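Skirnow Community Help
Home Office and Storage > Cables and Accessories

Storing spare cables in a shared workroom

Posted by Si-woo Choo

Our department shares one workroom, Room 402, and I have been asked to prepare a short written procedure for the storage of spare cables. At present they are kept in a single drawer. Members of staff remove what they need, and the remainder is returned in a tangled condition. The inventory conducted in December listed 13 cables that could not be matched to any device.

I have begun sorting on the worktable, using a plate for a coiled cable and an open carrying case for the others. I would appreciate guidance on two matters. First, is a padded case suitable for long-term storage, or should it be reserved for transport? Second, what is the accepted method of coiling a cable so that the connectors are not placed under strain?
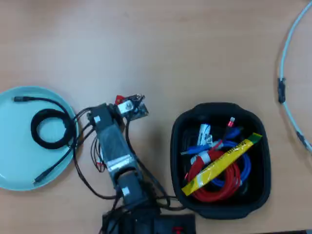
Worktable with cables set out on a plate and in the open case.

The procedure must be brief enough to post on the inside of a cabinet door. Labels may be purchased if required, but the request must be submitted before the end of the month.

3 replies

Grunder_Facilities

A padded case is acceptable for storage provided that it is not overfilled. The lid should close without pressure. If it must be pushed down, remove cables until it closes freely.

With regard to coiling, begin at one end and let the cable follow its natural curve. Loops should be of equal size and wide enough that the cable does not crease. Leave both connectors outside the coil, with a short length free at each end. Secure the coil with a fabric hook-and-loop tie. Rubber bands are not recommended, as they become brittle and may leave residue on the jacket. Cables should not be wound around the hand and elbow, which introduces a twist in every turn.

Each coil should carry a label near one connector stating the cable type, its length and the room number. For the unmatched cables, we suggest a separate container marked with the date on which it was filled. Items that remain unclaimed after one term may be sent for electronics recycling in accordance with your local rules.

helmy

We use zip bags, one cable per bag. Write on the bag with a marker.

Ekus Office Services

The advice given in the first reply is sound. We would add that the procedure should name the person responsible for the drawer. In our experience a posted notice is followed for a short period and then disregarded unless someone checks the contents at a regular interval.

Power cords and data cables should also be stored separately. Please confirm whether the cabinet in Room 402 has adjustable shelves, as this will affect the size of container we would suggest.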